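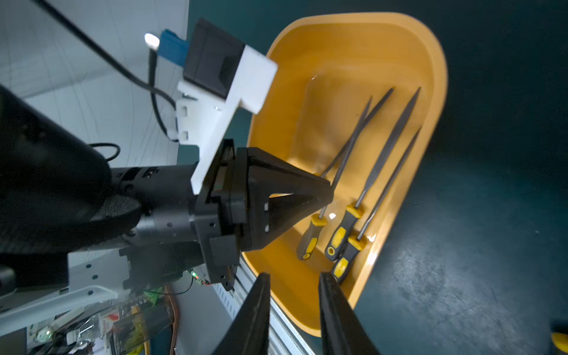
Files in the tray, handles together at one end.

Section 9: Hand Files, Care and Storage

The Starnier bench set comes with a set of hand files and a shallow tray to keep them in. The tray can sit on a bench, on a shelf or on the floor next to the work. This section covers setting up the tray, putting handles on, cleaning the files and storing them between jobs.

Before you start

You will need:
Storage tray
File card or stiff wire brush
Stick of plain white chalk
Soft dry cloth
Safety glasses

CAUTION: Never use a file without a handle. The narrow end that fits into the handle is called the tang. It is sharp enough to go through the palm of your hand.

9.1 Know your files

Flat file. Wide blade, flat on both faces. Use it for flat surfaces and outside edges. Flat files with a tapered point can also reach into corners.

Round file. Thin round blade. Use it to open up holes and to smooth inside curves. Choose one a little smaller than the hole.

Slender files. For slots, notches and finishing work. These blades are hard and will snap if you pry with them.

Note: The handles in this range may look alike from above. Check the blade before you pick up a file.

9.2 Setting up the tray

1. Wipe out the tray with a dry cloth. New trays may have dust in the corners from packing.
2. Set the tray on a level surface within reach of your working hand.
3. Lay the files in one at a time, all pointing the same way, with the handles at the end closest to you.
4. Leave a small gap between the blades. File teeth dull quickly when they rub against other hardened steel.
5. Check that no tip sticks out past the rim where a sleeve could catch on it.

Note: If your files will not fit side by side with space between them, use a second tray. Do not stack them. Gbeho liner mats, part 289, can be cut to size with scissors and will keep the blades from sliding when the tray is moved.

9.3 Fitting a handle

Files ordered as spares are shipped with the handle off.

1. Put on safety glasses.
2. Check the hole in the handle for dirt or broken material.
3. Push the tang into the handle by hand as far as it will go. Keep it straight.
4. Hold the file by the handle with the blade pointing up. Tap the butt of the handle down on a wooden bench until the tang is seated.
5. Pull on the handle and try to twist it. If it moves at all, repeat step 4.

CAUTION: Do not hit the blade or the tip with a hammer. Hardened steel can chip and throw pieces.

A handle that has split or keeps working loose must be replaced. Drandine handles in size 11 fit the round and slender files. The flat file takes size 14.

9.4 Cleaning

Clean the files at the end of each job, and during the job if you notice them skating over the work.

1. Tap the edge of the blade lightly on a block of wood to knock out chips.
2. Brush with the file card along the direction of the teeth, not across them.
3. Pick out any metal still stuck in the teeth with a piece of soft brass or copper wire.
4. Wipe the blade with the dry cloth.
5. Rub chalk over the teeth before filing aluminum or other soft metal. It helps keep chips from sticking.

Do not blow chips off with your mouth or brush them away with your bare hand. Do not put oil on a file you are about to use. It makes the file slip and holds dirt in the teeth.

9.5 Storage between jobs

1. Brush and wipe each file as in 9.4.
2. Empty the tray over a trash can and wipe it out. Filings left in the bottom will work their way back into the teeth.
3. Return the files with the handles together.
4. Keep the tray in a dry place. In a damp garage or basement, cover it or move it indoors.

For storage longer than about 9 weeks, wrap each blade in dry paper. Check for rust when you take them out again. Light rust will come off with the file card. Replace a file that is pitted.

9.6 Common problems

File slides without cutting: Teeth are clogged or worn. Clean first. If there is no change, replace the file.

Deep scratches in the work: A chip is caught in the teeth. Stop, clean and chalk.

Handle turns in use: Reseat it as in 9.3, or replace it.

Spare files, handles and trays can be ordered from Cusidus under the part numbers on the back cover.

Section revised Jun 6, 2018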